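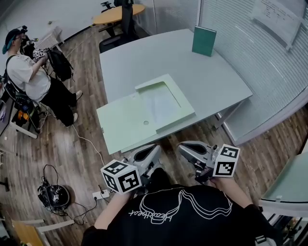
Ganderine Opens Spring Grant Round for Small-Town Libraries

Applications for the Milidari Reading Rooms program open in March

13 August 2018

Ganderine, the stationery and paper goods company, will fund new reading rooms in 15 small-town public libraries next year under its Milidari Reading Rooms program. Libraries in towns without a bookstore are invited to apply when the application period opens in March.

Each library chosen will receive shelving, chairs, reading lamps and a starter collection of 500 books. The libraries pick the titles themselves from a list put together with Trịnh, a book distributor that has supplied the program from the beginning. Up to half of the books may be in a language other than English.

The company received 104 applications in the last round, more than it had expected. Many came from libraries open fewer than four days a week. Several asked for help with space for teenagers, who often have nowhere to sit once the children's story hour has taken over the main room. The new round adds a category for teen reading rooms for that purpose.

"A reading room does not have to be large," the company said in a statement. "Most of the libraries we have worked with turned a storage room or an unused office into something people want to spend an afternoon in. We provide the furniture and the books. The library decides how the room should be used."

Readers in the libraries already taking part borrowed 3,707 books from the program's shelves during the past year. Picture books and mysteries were checked out most often, followed by cookbooks and local history. Large-print titles were added to the list after repeated requests from patrons and will stay on it.

Who Can Apply

Any public library that serves a single town or a group of neighboring towns may apply. School libraries are eligible if they are open to the general public at least two evenings a week. Libraries that were turned down in an earlier round may apply again and do not need to write a new statement of need unless their situation has changed.

Applicants should send a floor plan of the proposed room, a short letter from the town or library board, and a description of who will use the space. A hand-drawn plan is acceptable as long as it shows doors, windows and outlets. Libraries do not have to match the grant with their own money, but they are expected to cover painting and any electrical work before the furniture arrives.
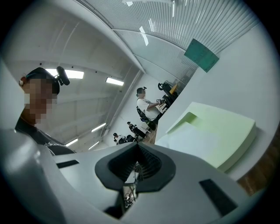

Furniture for the reading rooms is made by Garnano, which builds the shelves to three standard heights. The lowest is meant for children and for patrons who use wheelchairs. Libraries may mix heights in one room and can ask for shelves without backs where they would otherwise block a window. Delivery is included in the grant. Assembly is done on site and normally takes one day, during which the library can remain open.

Books arrive after the furniture, already covered and with spine labels applied. Libraries that use their own labeling system should say so on the application form so that the books can be sent unlabeled.

Review and Selection

Applications are read by a panel of working librarians from outside the applicants' states. The panel looks first at how many hours the room will be open and then at the plan for keeping the collection up to date. Every applicant will get a written answer, including those not selected.

Libraries chosen for the program agree to keep the room open to the public free of charge and to send a one-page report at the end of the first year.

About Ganderine

Ganderine makes notebooks, envelopes, index cards and other paper goods for offices and schools. It pays for the Milidari Reading Rooms program out of its general budget and does not place advertising in the rooms.

Application forms will be available by mail or from the company's website once the round opens. Questions about eligibility may be sent to the Milidari program office at any time before then.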